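Handheld gripper build, fingers not closing evenly
Shared Workshop > Builds in progress
Page 1 of 1

undon_oana
Posted Monday, 7:42 pm

OK so I've been putting off asking because I figured I'd sort it out myself, but I've lost three evenings to this now and I'm ready to be told what I did wrong.

I'm building a hand-held gripper at the Undon workshop. You hold it, you squeeze or push the button, the two fingers close, and later on I want the same head to bolt onto the arm I've been slowly putting together at home. Black plastic housing, round gear hub at the bottom, two finger linkages coming off it in a V. The left finger closes fine. The right one gets there late. Maybe a couple of millimeters behind by the time the left one is touching, and then it kind of hurries up at the end.

Things I already tried: reprinted the right linkage, swapped the screws, cleaned the gear teeth with a toothbrush, greased everything, degreased everything. No change! I'm starting to take it personally.

Motor reads 1,002 when open and 83 when closed, and it hits both numbers every time, so I don't think the motor is lost.

Oana

kimutai_n
Posted Monday, 8:05 pm

Sounds like backlash in the right gear. If both fingers run off one motor through a pair of gears, the driven one is always going to lag by whatever slop you have between the teeth. Then the finger touches something, the slop gets taken up, and it jumps. I'd bet money on it.

How far apart are your gear centers compared to the drawing? Printed holes come out small, people drill them out by hand, and there goes your spacing.

Kimutai

sodow_steve
Posted Monday, 8:19 pm

I'm going to disagree already, sorry. A couple of millimeters at the fingertip is a lot for backlash unless the gears are really bad. I'd look at the cable. If you've got a stiff cable coming out on one side and it's pressing on the linkage, that finger has to fight it for the first part of the travel. I had precisely this on my first one and swapped four sets of gears before I noticed.

kimutai_n
Posted Monday, 8:26 pm

Cable drag on a geared finger would stall it or it wouldn't. It can't make a gear tooth arrive late.

sodow_steve
Posted Monday, 8:31 pm

It can if the linkage flexes! Printed plastic bends. Push on the tip of one with your thumb and watch it.

undon_oana
Posted Monday, 8:50 pm

Ha, OK, both of you are making me nervous. I did drill out the holes by hand (yes Kimutai, I know). And I do have a cable on each side.

Went in tonight and set it up over the white foam board so I don't lose any more screws on the floor mat. 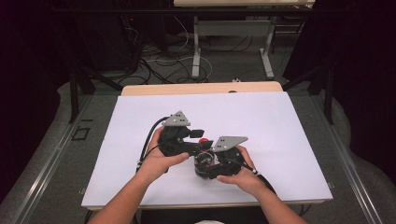

Gripper with the gray finger plates on, red button in the middle, gear hub at the bottom

The gray plates are metal, cut from scrap, and I drilled the clusters of holes so I can screw different pads on later. Haven't decided on rubber or foam for those. Opinions welcome, but please let me fix the lag first.

ileana_dobre
Posted Monday, 9:14 pm

Love those plates! Did you weigh them? My sister Maricica and I built something similar with metal fingers and ours were way too heavy for the linkages. If your right plate came out even a little thicker than the left you'd get sag on that side, and it would change depending on how you tilt the thing in your hands.

Easy test: turn the whole gripper upside down and close it. If the other finger lags, or the lag goes away, it's weight.

Also foam for the pads. Rubber picks up every bit of dust in the shop.

zerrin_k
Posted Monday, 9:22 pm

Rubber. Foam tears the first time you pick up anything with a corner.

On the real question, I'm with Kimutai. Take the plates off, hold the motor at one position so it can't turn, and wiggle each finger by hand. If the right one wiggles more than the left, you have your answer and you can stop arguing about cables. Takes two minutes.

Where did you get the gears, by the way? The Pover ones I bought last January were fine but the bores were all over the place.

undon_oana
Posted Monday, 9:40 pm

Gears are from Enache, the small kit. They feel tight when I hold two of them together in my fingers, but that says nothing about my drilling.

Doing the upside down test and the wiggle test tomorrow after work. Shop closes at ten and I still have to put everything back on the shelf.

undon_oana
Posted Tuesday, 6:58 pm

Results!

Upside down: same finger lags, same amount. So it isn't weight. (Weighed the plates too, Ileana, the kitchen scale says they match.)

Cables: untied both of them and held them well out of the way while a friend pushed the button. Still lags. Sorry Steve.

Wiggle: left finger barely moves. Right finger flops around like a loose tooth. You can hear it click.

kimutai_n
Posted Tuesday, 7:10 pm

There it is. Re-drill in a fresh plate, use a drill press this time, and put a bushing in the right hole. Don't try to shim the old one, you'll be back here in a week.

sodow_steve
Posted Tuesday, 7:33 pm

Fine, I'll take the loss on this one. I'd still tie those cables down before it goes on an arm. Once it's moving around by itself they'll catch on something.

zerrin_k
Posted Tuesday, 7:41 pm

I'd shim it, personally. A strip of soda can in the hole, done in five minutes, and mine has run through 2,212 closes on the counter with no trouble. A new plate is the nicer fix, sure, but she's been at this for days and might like to see it work.

kimutai_n
Posted Tuesday, 7:46 pm

We are never going to agree about soda cans.

undon_oana
Posted Tuesday, 8:20 pm

I'm going to do the soda can tonight and print the new plate over the weekend, so you both get to be right for a few days. The drill press is booked until Saturday anyway.

One more question while I have you all here. When I put the bushing in, do I press it in dry or use a drop of glue? The plate is only four millimeters thick and I'm scared of cracking it.

ileana_dobre
Posted Tuesday, 8:34 pm

Dry, but warm the plastic a little with a hair dryer first. Maricica says to use the vise and go slow, no hammer. Post the wiggle test again when it's in!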